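Washing Up by Hand: Your Questions

I get a lot of mail about dishes. More than I get about anything else on this site, which still makes me laugh! So I've put the ones that keep coming back in one place.

Do you really not own a dishwasher?

I really don't. We had one in the old apartment on Dranow Street and I mostly used it to store baking sheets. When we moved here there wasn't a gap for one and I decided to leave it that way.

Don't you get bored?

Sometimes, sure. I put the radio on. After dinner it's a plate or two, a couple of bowls and a pan, and I'm done before the news is over.

Is it okay to stand a clay-colored plate on its edge?

I do it with mine, as long as there's something holding it up. Matte plates hang on to water more than shiny ones (at least mine do), so I like air getting to both sides. Just go easy on the rim, that's where they chip.
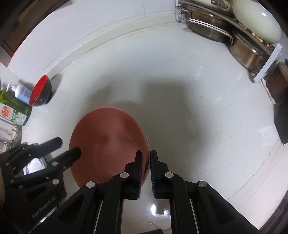 Onyekachi Ojo wrote in that a folded dish towel under the plate stops it from sliding, and that a rack is better still if you have the room for one. I've tried the towel since and I'm a convert. The rack I have goes to the pots, and a second one I'm still thinking about, because my counter is not big and I like to roll out dough on it.

What about bowls?

Upside down while they drip, right side up once they're dry. I used to stack them wet and they'd get stuck together, and then I'd be standing there at 7 a.m. trying to pry one loose for my oatmeal.

Where do you keep the soap?

Right by the faucet, in a pump bottle. I went years squeezing it out of those flip-top ones and always used way too much. One pump does a normal dinner for us, two if there was anything fried.

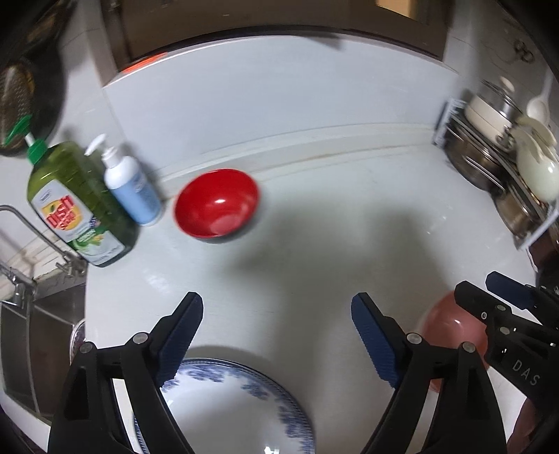 I also wipe underneath once a day, or you get that sticky green ring that takes forever to scrub off. And if the pump starts to spit, run hot water through it for a minute before you give up on it.

Can I hang pans near the sink?

I do. Dry them first, though, especially cast iron.

Do you answer every email?

I try! October was bad, I had 126 of them waiting, but I'm nearly caught up.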